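Home Explore Notifications Messages Lists Profile More

Okay, robotics club thread! Our team at Flornasden picked towel folding for the Skendier student challenge and I am SO into it. We get 12 folds on demo night and a judge picks the start position. 1/

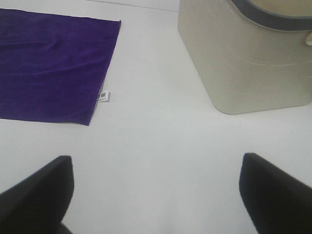
Wrist cam view, purple towel and the tan bin.

The rules sound easy. Flat towel, fold it, put it away, 4 minutes on the clock. But cloth never sits the same way twice, and a wrinkle that looks like nothing to you can look like an edge to our code. 2/

So we drive the arm by hand first and save every run. The goal is 100 good demos before we train again (the McGrath team has 2000, wow, respect). Laundry stays in its basket and the towel gets the open table. 3/

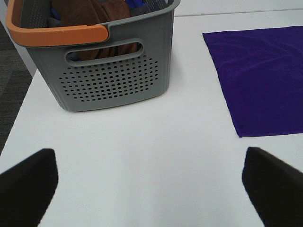 I did a bunch of the driving last month and my hands were shaking on the first few. You get better fast! Coming in low with the fingers wide open helps a lot — then you close slowly. 4/

The folded end is my favorite part to practice on. All those layers, plus a little white tag sticking out that the model might learn to love a bit too much. 5/
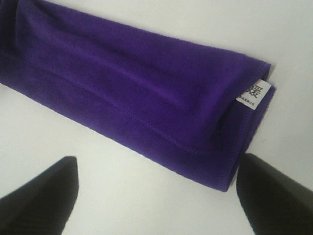 TO DO BEFORE DEMO NIGHT
- more starts with the towel turned
- relabel the January runs
- ask the Irnine folks how they handle corners

6/

And one more, way up close, because I love the ridges on those grip pads. 7/

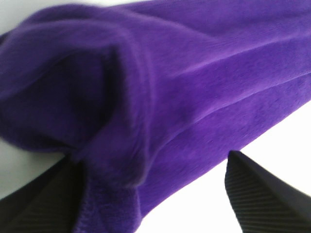 Purple towel between the fingers!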